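Tomus Interior Wall and Ceiling Paint, Matte
Item 829
Grivudetti Coatings, Gillville

Product Overview

Tomus Matte is a water-based paint for interior walls and ceilings in homes, schools, offices and clinics. It is supplied ready to use and may be applied by brush, roller or airless sprayer. The standard range consists of 29 colors, all of which are kept in stock at the Gillville warehouse. Colors outside the standard range are mixed to order and cannot be returned.

Surface Preparation

Surfaces must be clean, dry and sound before painting. Loose or flaking paint should be scraped away and the edges sanded. Holes and cracks are to be filled with a suitable patching compound and sanded level once hard. New plaster and bare drywall require one coat of Zúñiga Primer. Glossy surfaces should be dulled with fine sandpaper and wiped down with a damp cloth.

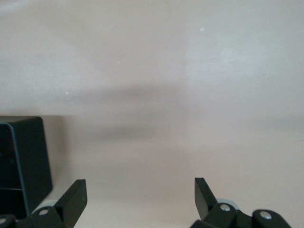 Two coats are recommended over primer or previously painted walls. Where a dark color is being covered with a light one, a third coat may be necessary. Stir thoroughly before use and again after any long pause in the work. Do not apply when the air or wall temperature is below 50°F. Containers from different batches should be combined before a large wall is started.

Cleaning and Care

Newly painted walls should not be washed during the first month. After that period, marks may be removed with a soft sponge and mild soap. Abrasive pads and solvent cleaners will damage the finish and are not covered by the product warranty.

Storage

Keep containers tightly closed and protected from frost. Store out of the reach of children. Do not pour leftover paint into drains.

Ordering Information

Available in one-gallon and five-gallon containers. Contractor accounts receive free local delivery on orders of 130 gallons or more. Orders received by noon on Thursday are included in the following week's delivery schedule. Color cards and safety data sheets are available at the Gillville sales counter on request.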